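Praltico bin-to-bin picks - README

Hi! Thanks for downloading this. I put the set together on the Hwang cell (that's our name for the cell, you'll see it in the folder names) and I've tried to write down everything I wish I'd known when I started using other people's grasping data.

What you get

There are 874 pick attempts in the release, stored one per folder. Of those, 755 have a label that I'm happy with. The other folders are still in there, with the label field set to "unsure", and you can drop them with one line in the loader. Please don't quietly count them as failures - I did that in an early version and the scores looked awful for a week before I caught it.

Each folder has the camera views, the joint angles, the gripper opening and a small text file with the outcome. Times are in seconds from the start of the attempt. Angles are in radians, except in the Merkent export, where they're degrees (sorry, I keep meaning to fix that).

How the attempts work

The arm is a KUKA and the two gray bins sit one behind the other. It picks from one bin, drops into the other, and when the first one runs out we swap directions and keep going. I like this setup because the objects land however they land, so I don't get to arrange them nicely without noticing. A typical load is a mixed bag of things, like a knitted glove and a big blue comb, and they're allowed to touch or overlap.
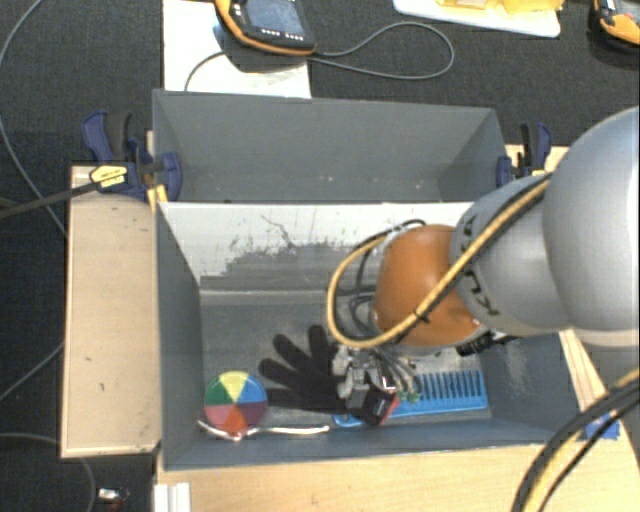 Eun-ji Moon wrote back after trying the October version and asked why the soft items don't have their own split, given that a grasp on cloth can look fine right up to the lift. Fair point! There's now a file called soft.txt that lists every attempt where the target was fabric, 123 in all. I haven't balanced it against the rigid stuff, so be careful comparing the two numbers.

Labels

"Success" means the target was in the other bin at the end. Two objects in one grab is "double", even if both made it over. A drop on the way is "lost".

Known problems

The first 300 attempts use an older gripper calibration, so the opening values run a little wide. The Bristhorpe loader corrects for this, but only if you leave the calib flag on. Also, evening runs are darker than morning ones - I left them in on purpose.

If a folder won't open, send me its name and I'll re-upload it.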